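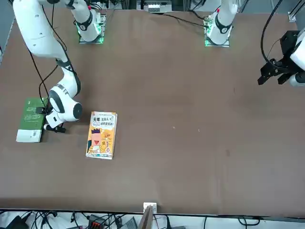
Brown tabletop, matte finish, with cables underneath.

Cavar Hardwax Oil: a review after one desk, one bench and a very patient spouse

I have been finishing tabletops in my garage for years, mostly with polyurethane from the big store, and I always hated the last day of it. The wood looks great, then the third coat goes on and it looks like somebody laid a sheet of plastic over it. So when Leonor Godinho at the Pacheco lumberyard told me she'd switched her own kitchen table to Cavar hardwax oil, I bought the 16 ounce can the same afternoon and went home to ruin something with it. I didn't ruin anything! I've been bothering people about this stuff ever since.

First job was my desk, a walnut slab 4 feet long that had been sitting against the wall half sanded since before the baby. The directions say to stop at 155 grit, an odd number I have never seen on a sanding disc in my life. I used 150 and it was fine. If you're used to going up to 220 or higher, resist it. Very smooth wood doesn't take the oil as well, and my one overly sanded corner came out paler than the rest (I sanded it back later and it blended right in).

You put it on thin. Thinner than that. I used a white scrubbing pad and about a tablespoon at a time, worked it into the grain, waited fifteen minutes, then wiped off everything that would come off with old T-shirts. Please lay those rags out flat outdoors to dry. Oily rags bunched up in a trash can really can start a fire, and the can says so in print that is much too small.

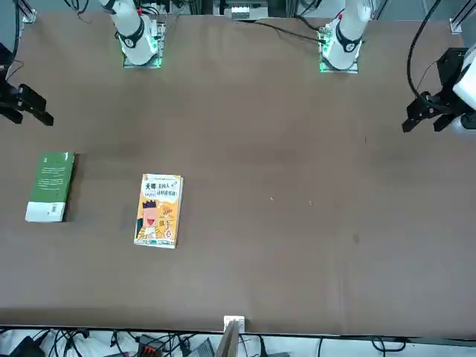 Sheen is where I fell for it. Cavar sells a satin and a matte, and I got the matte for the desk and the satin for the entry bench. The satin has a soft glow by the window and hides less. Matte is the one I'd buy again for a work surface. If you like the look of the wide, smooth brown top in the photo, with a thin black cable running across the far part of it, you're probably a matte person too. I have a lamp, a monitor and a phone charger on mine, and glare was driving me nuts with the old finish.

Durability, so far: I started in May and use the desk every day. Coffee rings wiped off in the morning. Red wine left overnight on a scrap did leave a faint shadow, and so did hot sauce, so I wouldn't call it bulletproof. A scratch from my keys took five minutes to fix with a dab of oil and a pad. Try doing that with poly.

I also tried the Atstead wipe-on oil on the back of a shelf so I'd have something to compare. It's cheaper and goes on easier, but it needed three coats to get where Cavar got in two, and it smelled for nearly a week.

Gripes: the lid is awful. Mine gummed shut by the second coat and I bent it prying it open with a screwdriver. The price stings, too, though I still have a third of the can left. And it darkens walnut more than the sample card suggests, so do a test board.

My neighbor Lucero Huamán borrowed the leftover satin for a maple cutting table and wants her own can now. She'd like it in a bigger size. So would I, with a better lid.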